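Sunday, late

Reread the promising chapter from the beginning, this time with the objection written out on a separate card so I couldn't soften it as I went. The objection is Bianca Nistor's and she put it to me on Thursday in two lines. If a promise creates a reason to act, and the reason is created by the promisor's will, then the promisor should be able to cancel it by the same means. Everyone agrees that she can't. So the will is doing less than the chapter says.

My first reply was that the release belongs to the promisee. That is true and it doesn't help. It names the person who holds the power and leaves open why a power I made should pass out of my hands the moment I make it. I had been treating the transfer as part of the meaning of the word "promise." Bořivoj marked that paragraph with a single question mark in the draft he sent back, and I now think the mark was generous.

Second attempt, written after lunch. Separate two things: (a) the act of binding, which is mine, and (b) the standing to complain, which is hers. The chapter runs them together from page 6 onward. If they are separate, it should be possible to have (a) without (b), and a vow looks like a case. I vow to finish the Langlois review before the end of November. No one has standing to complain if I don't. Am I bound? My intuition says yes, weakly. Bianca's says no; she thinks a vow is a resolution with better clothes. We are not going to settle this by comparing intuitions, and I notice that the draft tries to do exactly that in two places.

The other possible case is a promise to someone who has died before the time of performance. Here (b) has no holder, or none who can exercise it, and (a) seems to persist. I don't want to rely on it. It brings in the whole question of posthumous interests, and a reader who is unsure about those will be unsure about my conclusion for reasons I can't control.
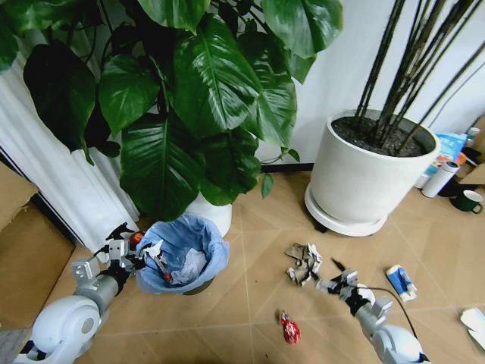 Cut the draft down after supper. It stood at 157 paragraphs, numbered, and more than 20 of them did nothing except announce other paragraphs. The section on gratitude can go entirely. I kept it for so long on account of the talk at Skodance, where it was the only part anyone asked about, but the questions were about gratitude and the chapter is about obligation.

What remains unsolved is the dependence of (b) on (a). If her standing to complain comes from my act, the objection returns one level down. If it comes from somewhere else – her reliance, say – then a promise she never relied on gives her no standing, and that is false. I wrote both horns on the back of the card and left it on the desk.

To do: answer Bořivoj on the footnotes, all but the one on conditional promises. Ask Bianca whether she would accept the vow case if the vow were witnessed. Return the library copy.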